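Search this forum
Advanced search Go

Sorting caps by color, and one bow that doesn't fit anywhere
Posted by Indira Nair, 22 March 2025

I have taken over the merchandise for our walking club. It came to me in trash bags: more than 50 baseball caps in two colors, maroon and dark green, plus a few hair bows somebody made for a fundraiser in December. The colors were all mixed together.

The plan is one clear bin per color. I like clear bins because I don't have to label them, and the lids are off for now so I can see how the caps settle. My questions:

1. Do you lay caps in a bin brim down, or nest them one inside the other?
2. Do you sort everything on the table first and then fill the bins, or go straight from the pile into the bin?
3. What do you do with a fabric bow that has a shape to it? I don't want it crushed under the caps.

The closet shelf they have to go on is 17 inches deep.

---

zinon_attic wrote:

Nest them. Push the back of each cap in a little, slide the next one over it, and keep all the brims pointing the same way. A row of nested caps takes up a lot less room than the same caps laid in loose. I keep mine standing in the bin like file cards and pull from the front.

Straight from the pile into the bin. If you lay them out first you handle everything twice.

---

Bastian Weidemann wrote:

I disagree on pushing the back in. If these are structured caps with a stiff front you can get away with it. If they are the soft kind, the crease will still be there when you hand them out. I ran the table at a softball tournament for years and the creased ones were always the last to go.

Lay them brim down, overlapping by half, in two layers and no more. It uses more bins. Bins are cheap.

Can you post a picture of what you have? Hard to say without seeing the bins.

---

Indira Nair wrote:

Two pictures. I'm partway through a small batch.

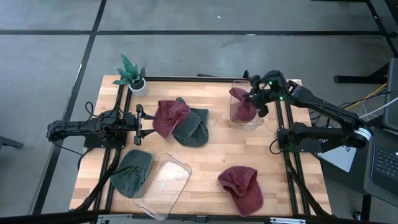
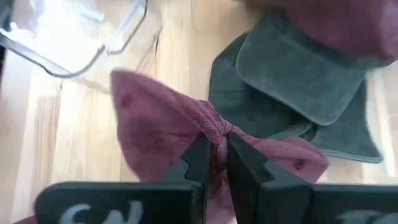 First photo: the maroon and dark green caps with the clear bins. Second photo: the pink bow with the twisted cord.

The far bin is getting the maroon ones. The other one is for the green and I hadn't started it.

---

zinon_attic wrote:

Those bins look fine to me. I'd move the empty one so it's lined up with the other and not sitting at an angle. You want to be able to drop a cap in without looking.

Also separate the two in the middle of the table. Maroon on top of green is how you end up with a green one in the wrong bin. Dark colors like that are easy to mix up in a closet with a weak bulb.

---

raltska wrote:

Move the plant too. It's in a corner, so it may not bother you yet, but once you have a bigger pile on there you will be working right up to it. I knocked a pot over doing exactly this kind of job and got potting soil in a box of white shirts.

Nice table, by the way. I have the same butcher block color in my kitchen.

---

Bastian Weidemann wrote:

The plant is fine where it is.

I'd sort on the table first. With a small batch like that you can check every cap for stains and loose threads while it's in front of you. If you go from the trash bag to the bin you won't find the bad ones until someone is standing there waiting for a cap.

For the shelf: measure the bin with the lid on. The lid usually sticks out past the bin at both ends. I bought a set from Granier once going by the size on the sticker, and the sticker gave the inside measurement.

---

Indira Nair wrote:

Good point about the lid. I measured without it. I'll check tonight.

Any thoughts on the bow?

---

granny_ok wrote:

I make bows, so I can answer that one. Do not put it in with the caps, and do not put it in a plastic bag with the air pressed out. That is a soft fabric, and a bit sheer from what I can see, and it will take any fold you give it. The left side has a nice lift and you want to keep that.

Get a shallow box. Crumple some white tissue paper loosely and tuck it under each side so the loops are held up. Lay the bow in with the knot facing up. One layer only. If you have several, leave a little space between them and put more tissue in the gaps.

When you pick it up, take it by the middle where the cord is. People grab the loops and that pulls the gathers out of line.

---

raltska wrote:

Are the red dots part of the fabric? There are a few darker ones on it. If that's a stain I'd treat it before it goes into a box.

---

granny_ok wrote:

I took them for part of the fabric. They look scattered the way dotted fabric does. But I can't feel it from here. Indira, turn it over and look at the back. A woven or printed dot will have the same clean edge. A stain will spread a little.

---

zinon_attic wrote:

I'd hang the bows. Run a ribbon down the inside of the closet door and clip them to it. No box needed, and you can see them all.

---

granny_ok wrote:

Hanging is all right for grosgrain or anything stiff. Soft ones droop in a few weeks, and on a closet door they get bumped every time it opens. Box.

---

zinon_attic wrote:

Mine have been on a door for years and look the same as when I put them up.

---

Bastian Weidemann wrote:

What are yours made of?

---

zinon_attic wrote:

Grosgrain. OK, fair enough.

---

Indira Nair wrote:

Update. I turned the bow over and the dots are the same on the back with clean edges, so I'm calling it the fabric. It is in a shoe box with tissue paper.

The bins do fit the shelf with the lids on, but only lengthwise. Sideways the lid hangs over the front.

For the caps I ended up laying them brim down and overlapping, sorted on the table first. I found two with loose stitching on the brim that I would have missed. I tried nesting one row of the green ones and the backs did crease, so I took them out again. I'll need at least one more bin for each color.

---

zinon_attic wrote:

Try steam on the creased ones. Hold them over a kettle for a minute and shape them with your hand. Watch your fingers.

---

raltska wrote:

Or stuff them with a rolled hand towel overnight. That has worked for me without steam.

Last updated: 2 days ago
Views: 1831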